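Snack packing, week three

June 7, 2025

I've had a few emails asking how the data collection is going since the last post, so I'll put it all in one place. The short version is that I have 1,327 episodes I'm willing to train on, and I know a lot more about what makes an episode bad than I did when I started.

For anyone new, the task is simple. Snacks start in a pile on the left of the table. The arm picks up one item, carries it over and puts it down on the gray mat on the right. Each pick is one episode. I drive the arm by hand for all of them, and the policy later learns from the camera images and the joint positions. I call the project Trelier, mostly because the folder needed a name.

I went with snacks because they're cheap and they don't behave alike. A carton has flat sides and holds its shape. A bag of gummies folds when you squeeze it and never looks the same twice. Chocolate bars are thin and lie flat on the wood, so the fingers have to come down almost to the table to get hold of one.
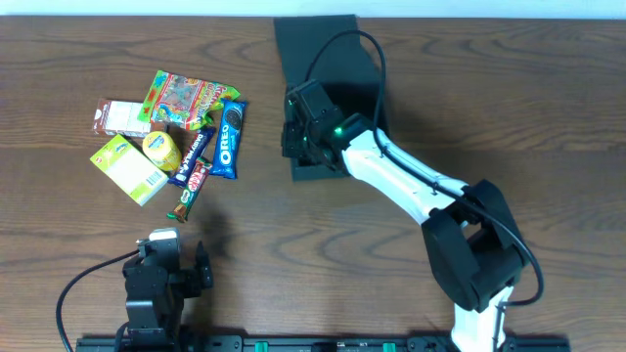

My first mistake was arranging things too neatly. For the first couple of evenings I put every item back square to the table edge with a gap around it, out of habit. The policy I trained on that batch did fine on tidy rows and fell apart as soon as two packages touched. Now I tip everything out and only fix what has landed out of reach. If the gummy bag ends up leaning on a carton, it stays that way.

The second mistake was favorites. I didn't notice it while driving, but when I went through the labels, the KitKat was in far more episodes than the juice carton. It's easy to grip and I suppose I kept reaching for it. These days a small script picks the next item and prints the name, and I do what it says.

Tamunoemi Olaniyan came by to drive for two evenings, and that helped more than I expected. I always approach from the same side and slow down early. Tamunoemi comes in faster and turns the wrist later. I kept 206 of those episodes, tagged with the driver so I can train with and without them. So far with is better, though I've only compared them on one small model and wouldn't put much weight on it.

About the cameras. There is one looking over the table and one at the wrist. The overhead view is the one I watch while driving, and for a long time it was the only one I checked afterward. Then I sat down and went through the wrist video, and found a good amount of it hard to use. When the arm swings fast, the background turns into streaks. When the gripper is close to the wood, its own shadow can take up a good part of the view.

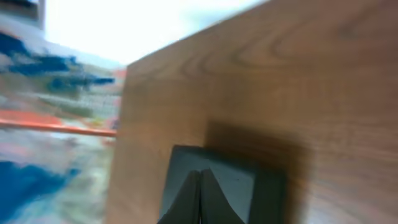

Wrist view with the gripper up close to the wood. The grain is smeared but you can still follow it.

I don't throw frames like these out. The arm will see the same thing when it's running on its own, so the model may as well get used to it. What I did change was my driving. I move more slowly between the pile and the mat and try not to whip the wrist around at the end of a carry. The episodes got a bit longer and the video got a lot cleaner.

What I do throw out:

Episodes where I dropped the item and picked it up again without marking it. Marked ones go in a separate folder, 99 so far, and I want to try them later as recovery examples.

Episodes where the two camera streams drifted apart. This was a problem with my recording script, which I've rewritten and renamed Vovby so I stop running the old one by accident.

Episodes where I sat thinking with the arm parked. The model copies the waiting too, and you get an arm that hovers over the pile for no reason.

In all I've recorded 2,349 episodes, so the share I kept isn't great. Most of the losses are from the first week – the drift bug alone took out two full evenings.

Next I want to change the light. Everything so far was recorded under much the same conditions and I'd like some sessions with the blinds down and a lamp on one side. I also need to swap in packages the model hasn't seen, and keep a few back that never go into training at all. I have a bag of those in the closet and have so far managed not to eat them.

The loader code still needs cleaning up before I share it. If you want to look at the episode format in the meantime, send me an email and I'll pass along a small sample.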